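# Sorting packaging waste off a plastic table – what goes where, and how to clean the top?

**Posted by fendham_flat6**

I look after the shared break area on the upper floor of a small office in Fendham. It has a moulded plastic table with rounded corners, a raised rim and three small rectangular recesses in the top. It gets used for snacks, for opening parcels and for whatever people are eating at their desks, and by the end of the day it is usually covered in mixed packaging.

I want a written routine that takes one person 10 minutes and doesn't depend on anyone knowing much about materials. Our bins are:

- paper and card
- hard plastics, tins and glass (one bin)
- general waste

There is also a collection point for soft plastics at the shop downstairs, but they want it clean and dry and will turn away a bag with food in it.

Specific points I am stuck on:

1. Snack bags with a silver inside. Do they count as soft plastic or as general waste?
2. Printed boxes that have been torn open. Is the tear a problem?
3. Thin white foam sheet of the kind that comes wrapped round goods.
4. Small bits, such as beads and crumbs, which end up in the recesses and under the rim.
5. Packets with labelling in a language I can't read. A good deal of what gets eaten here has Chinese packaging, and I can't tell from the text what is in a packet or whether it is finished.

The table is pale grey-white, so marks show. I have tried washing-up liquid and a sponge, and the line moulded inside the rim still holds dirt.

---

**Kelly Cavalcanti**

I wrote the clearing routine for the staff rooms at Sindport, where we have similar tables. The order matters more than the sorting does. If you start by picking out recyclables at random you handle most things twice.

### 1. Separate contents from packaging

Go through the table once and touch every item. Anything that still has something in it is set to one side. Squeeze bags lightly before deciding; a puffy bag may be unopened or it may only be holding its shape. This deals with your fifth point as well. You don't need to read the label to find out whether a packet is empty. If it is sealed, leave it for its owner. If it is open with food in it, clip it shut and give it until the next morning.

### 2. Take off the large items

Boxes first, then bags. Boxes tend to be holding up whatever is on top of them, so lift the upper layer off before you pull one out, or the small items will scatter.

A typical table at the stage where you begin has a green snack bag lying across a blue and white box, an orange packet and a candy bag beside them, a roll of white foam or similar sheet near the corner, and some crumpled white tissue or plastic with small red bead-like pieces in front of it.

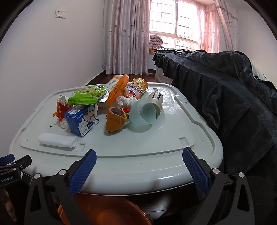

### 3. Sort by material

| Item | Where it goes | Notes |
|---|---|---|
| Cardboard box, torn or whole | Paper and card | Flatten it. Tears make no difference. Pull out any plastic tray or window. |
| Snack bag, silver inside | Depends on the collection point | See below. |
| Plain film wrapper | Soft plastics | Shake out the crumbs. |
| Thin foam sheet | Reuse, then general waste | Keep it flat in a drawer. It is useful for packing cups. |
| Used tissue | General waste | Fibres are too short, and it has usually been in contact with food. |
| Felt or fabric odds and ends | Set aside | Probably somebody's. Check inside before doing anything with it. |
| Loose beads and similar | Small lidded tub | Do not sweep these to the floor. |

On silver-lined bags: many soft plastic schemes accept them and most kerbside card-and-plastic bins do not. Ask the shop. If you can't get a clear answer, put them in general waste, as one refused item can mean the whole bag is refused.

If you can't tell whether a crumpled white piece is tissue or plastic, tear a corner. Tissue tears with a soft, fibrous edge. Film stretches before it gives.

### 4. Small pieces

Use a stiff sheet of card and a shallow tray. Push towards the middle of the table and away from the rim, then scoop. If you push towards the edge, the rim stops everything and you have to pick the pieces out by hand. Work the recesses last, with a dry paintbrush.

Do all of this before any water goes on the table. Wet crumbs turn to paste in a moulded line and that is most likely what you are fighting now.

### 5. Washing

- Warm water and a little washing-up liquid, left on for 6 minutes.
- An old toothbrush along the inner line and round each recess.
- Wipe with a clean damp cloth, then dry. Water left standing in the recesses leaves a ring.

Avoid scouring powder and the green side of the sponge. Both scratch the surface, and after that it holds dirt more readily than before. For marks that remain, a paste of bicarbonate of soda rubbed with a soft cloth is as far as I would go.

---

**tidewrack909**

Agree with most of the above. I would not bother with the tub for beads. In my experience it fills up, gets pushed to the back of a shelf and is never opened again. Ask once whether anyone wants them and then throw them out.

For the recesses, a cotton bud is quicker than a paintbrush. We have a Fondora folding table at home with the same sort of dips in it and I do them in two or three minutes.

Also, foam sheet: check whether it is foam at all. Some of it is a stretchy packing film that only looks like foam when rolled up, and our collection takes that. Ours doesn't take proper foam.

---

**snorradottir_stores**

We run the stockroom at Snorradóttir and clear packing benches several times a day. Two additions.

Put the bins next to the table for the ten minutes you are working. We had ours along the far wall, and people stacked things on the corner "to take over in a minute". The stack then stayed there. A cardboard box with a bag in it is enough for the soft plastics.

The other thing is flattening. A flat snack bag takes up almost no room, but if it is scrunched it springs open again and your collection bag looks full when it is mostly air. Fold lengthways, press the air out towards the open end and lay them in flat. We got 101 wrappers into one carrier bag that way in August.

I can't help with the silver lining question. Our contractor changed their mind on it and the notice on the wall still says both.

---

**fendham_flat6**

Thanks, all. I asked downstairs and they do take silver-lined bags if they are free of crumbs, so those now go in with the wrappers. The tear test works for the tissue.

I soaked the moulded line and went over it with a toothbrush. It is much better along the two long sides. One corner still has a grey mark which may be a scratch. I will try the bicarbonate on it and leave it at that.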